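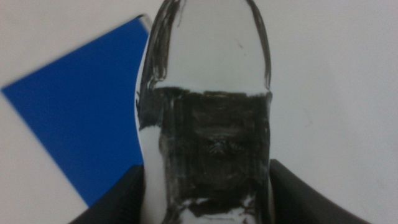

Hand-applied coloring is the least uniform of the surface treatments recorded in the Perkura register, and it was the most difficult to place within the grading scheme set out in the previous section. The register holds 3,190 entries for household items that were returned for reuse at the Skulldale and Lotska sites. Of these, 483 were described at intake as clear, and 103 of the clear items had been darkened over part of their surface, either by the household or in one of the craft sessions held at Skulldale. The darkening varied widely in density even within a single item. Figure 4 shows a clear, bottle-shaped item of this group, on which a broad black band covers the middle portion while much of the rounded top remains uncolored. The band is streaky, as if drawn with a marker or painted, and the clear material shows through it in small areas. Its upper boundary is fairly straight. The lower boundary is ragged and breaks into patches and gaps. Under the original intake form this surface would have been entered simply as "black, partial," a wording that records neither the unevenness of the coating nor the difference between its two edges.

The revised form therefore treats coverage and edge quality as separate entries. Coverage refers to how completely the coloring hides the clear surface within the treated area. It is graded as closed, broken, or open. A closed coating has no visible gaps at reading distance. A broken coating has gaps or thin places but still reads as one area of color. An open coating consists mainly of separate strokes, with as much clear surface as color between them. The band in Figure 4 is graded as broken. Readers at both sites found the boundary between broken and open harder to apply than the boundary between closed and broken, particularly where the density of the color changed from one side of an item to the other. In such cases the grade is given for the side that the reader judges to be the most heavily colored, and a note is added.

Edge quality is recorded twice, once for the upper limit of the treated area and once for the lower. The decision to separate them was made after the January trial at Bowen, where a single edge grade had been used. Readers in that trial often disagreed about items with one even and one uneven edge, and a review of their notes showed that they had simply been looking at different ends of the same item. With two entries the disagreement was reduced, although it did not disappear. A straight edge is one that could be followed with a ruler without obvious departure. An irregular edge has visible steps, points, or breaks. For Figure 4 the entries are straight above and irregular below.

Coloring outside the main area is noted under a third heading, stray marking. The term carries no judgment about the skill or purpose of the person who applied it. Lines that follow the outline of an item were at first left out of this heading on the ground that they appeared to be part of a design. The distinction could not be kept up in practice. In Figure 4, several parallel dark streaks follow the curve of the top on the left side and merge with the band, and a thinner line runs down the right side to meet it. Whether these belong with the band as a decorative outline or should be regarded as a separate application cannot be settled from the surface alone. The form now asks only whether such marks touch the main area or stand apart from it. Both of the lines mentioned touch the band and are entered accordingly.

No attempt was made to identify the coloring agent by eye. Marker ink and thin paint can leave very similar strokes on a smooth surface, and intake staff at Lotska had been entering one or the other according to local habit. Those entries have been kept in the register but are not used in the analysis. The same caution was applied to the base material. Clear glass and clear plastic are separated at the sites by handling and weight, and where an item is known to the authors only through its image the material field is left blank.

The grades were intended to support a practical decision, namely whether a darkened item should be cleaned, sent on as it is, or held back for the craft store. Coverage alone proved a weak guide to this decision. Closed coatings were more often sent on, but so were many broken coatings with at least one straight edge, and staff at Skulldale reported that even a thin coating could be acceptable to the receiving household if the upper limit was neat. Nine items were graded a second time after further color had been added. Their coverage grades changed more often than their edge grades, as would be expected where new strokes are laid over old ones. The number is too small to support a firmer statement — the second grading was also carried out by readers who knew that the items had been returned.

Two limits of the scheme should be noted. It does not record the color itself beyond a single word, and shades of gray produced by smudging are entered as black. It also treats an item as having one main area, so that a bottle with several narrow bands must be entered under the widest of them. Separate entries for each band were tested at Bowen and added considerably to the time needed at intake. They may be taken up again for the smaller Lotska collection, where the daily volume is lower and the same readers are present throughout.

© Perkura Reuse Register, August 2025. All rights reserved. | Contact | Back to top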